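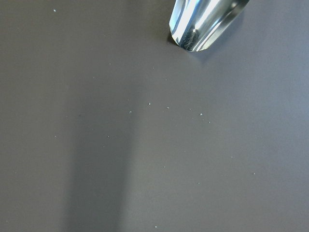
Polished gripper finger close to the tabletop, with small pale specks on the surface. Photo: Plindach

Home | News | Products | Safety | Contact

January – by the Plindach press office

Plindach finds cause of gripper height fault, fix goes out to all users

Plindach has tracked down the fault that made its Iturra gripper stop too low over flat work surfaces, and we're delighted to say the fix is ready!

The fault showed up during a night run at our Brutilitz test shop. After 40 hours of steady work, the arm lost its height setting and pressed a fingertip into the table with a force of 50 newtons. The safety stop cut in and no one was hurt, but the finger had to be replaced.

Our team traced the problem to a rounding error in the Ulska control software. Each restart added a tiny error, and after enough restarts the arm was working 4 millimeters too low. Version 5 checks the height before every move – and halts the arm if the reading is off.

We ask all Iturra users to install it before their next shift. Until then, please keep hands clear of the table while the arm has power. The update is free, and we are very grateful to the test crew who stayed late to find this one.

Contact: Plindach press office, Brutilitz | © Plindach | Back to top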